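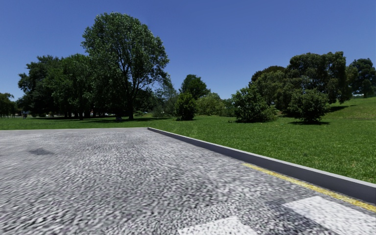
The navigation group requests assistance with the controller comparison on the Zarkuvdale simulated route. The Mernent controller and the Mạch controller were given the same start pose, the same forward camera and the same goal, and they disagree on where the drivable surface ends. The difference first shows at the paved area beside the lawn. The Mernent controller places the boundary at the foot of the curb. The Mạch controller places it at the yellow painted line and treats the strip of asphalt between the line and the curb as closed. Either reading could be defended for a delivery platform, but the two cannot be scored against one boundary file.

Print | E-mail

Submitted by: Heike Haberkorn
Assigned to: Sieglinde Kröger, Simulation Support
Opened: 15 July 2021
Component: Butska test harness, controller adapter
Priority: Normal

Steps taken before submission

The route was run 13 times with each controller. Lighting, surface friction and camera height were left at the harness defaults. The Mernent controller completed every run. The Mạch controller stopped short of the goal in two runs, both on the sidewalk section, and reported "path blocked" with no obstacle entered in the log.

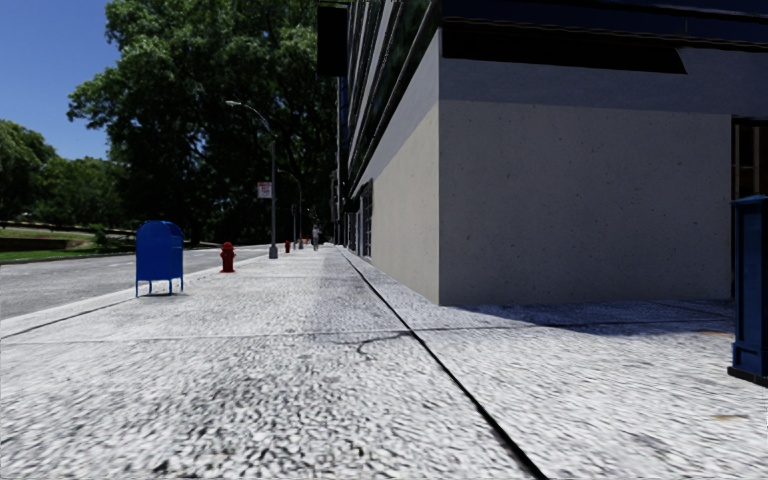 Attachment 2. Forward camera, sidewalk section. Long dark seam in the pavement; mailbox and hydrant on the street side.

Response from Simulation Support (S. Kröger)

Thank you for the complete logs. Please confirm whether the Mạch adapter is reading the depth channel or estimating ground height from color alone. The seam is a surface texture in this map and has no depth in the collision mesh. A controller working from color may take it for a drop. Please also send the value of the edge threshold used in each adapter.

Reply from requester

The Mạch adapter was reading color only. The depth channel had been switched off in the adapter file during an earlier test in November and was not restored. The edge threshold was identical for both controllers. We have enabled depth and repeated the sidewalk section beside the brick building, where the paving has a coarse stone texture and the groove runs close to the narrower strip along the wall.

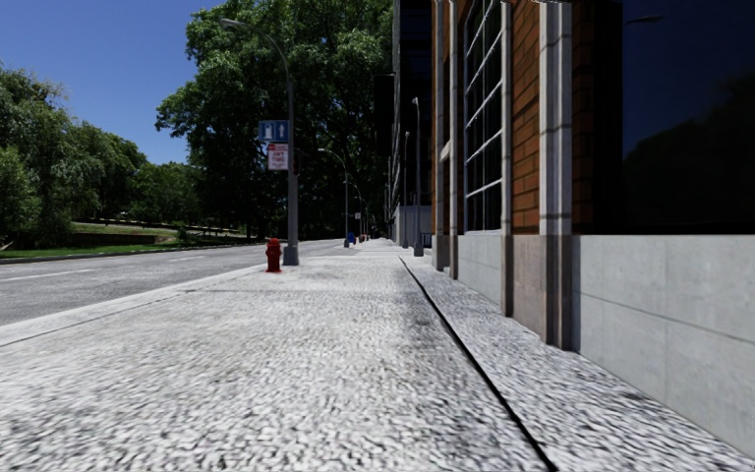
With depth enabled, the Mạch controller no longer reported a blocked path on this section. It did, however, keep a wider distance from the curb than the Mernent controller, and its planning cycle became slower. A full run now takes almost 30 minutes on the shared workstation. We ask whether this is expected.

Response from Simulation Support (S. Kröger)

The longer run time is expected when the harness renders color and depth in sequence. Please set the two channels to render in one pass (Butska settings, sensor page, "combined output"). The wider distance is a separate matter. The Mạch adapter applies its own clearance margin on top of the harness margin, so the value is counted twice. Set the adapter margin to zero and leave the harness margin unchanged.

Please use the hydrant and first street lamp as the check point when repeating the test.
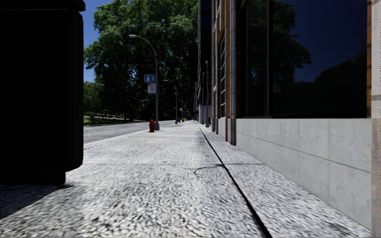
Attachment 4. Check point, forward camera. Hydrant and signed street lamp to the left, panel wall to the right.

Reply from requester

Both changes have been made. Clearance at the check point now agrees between the controllers within the tolerance of the test plan. The boundary question at the yellow line remains open, and we will score that section separately until the route owner decides which edge applies.

Status: Partly resolved. Boundary definition referred to route owner.

Print | E-mail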